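Want to fold laundry for science? We're looking for people to join our next round of home recordings

Hi! I run the clothes-handling study at Arnance, and we're signing up people for the second round of a project we call Zosis. If you have a bed, a pile of clothes and a few free evenings in April, keep reading.

The short version: you pick up a hand-held gripper and do your own folding with it, at home, on whatever surface you normally use. A small camera on the gripper records what the two fingers are up to, and we train our folding policy on those recordings. No robot comes to your house, and you don't need to know a thing about them.

In round one, 14 people sent us 312 recordings, mostly T-shirts and towels. The policy we trained on them did really well on flat stuff (I was so happy!) and then fell apart on anything with padding. It would grab the outer shell, miss the filling underneath, and let go halfway through the fold. So this time I want thick things, and lots of them. 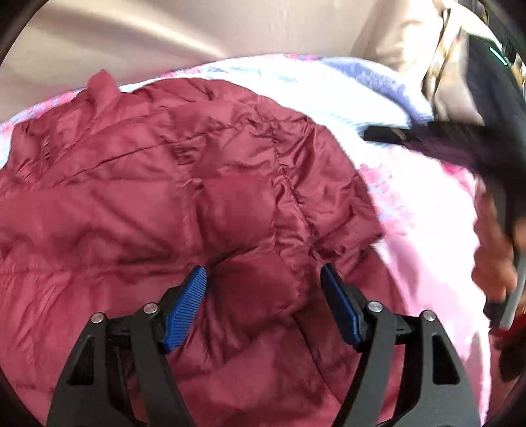

Puffer jackets, quilted vests, comforters, snow pants if you've got them. Shiny fabric is great. Busy bedspreads and patterned blankets underneath are great too, and please don't tidy up or change the lighting for us. We had 197 recordings from plain tabletops last time and the policy got way too used to them.

What you'd do: one practice call with me, then four evenings of folding at your own pace, an hour or so each. Fumbles and do-overs stay in, so please don't delete them. We lend you the gripper and a charger, and you upload through Ekura, our sharing page, which works on any laptop.

What you get: $191 when the gripper comes back, plus a copy of the write-up when it's done.

You need to be 18 or older and okay squeezing a trigger grip for a while. Left-handed folks, please sign up, we have hardly any of you!

To join, fill in the short form on the Zosis page and tell me what padded things you own. I read every one myself.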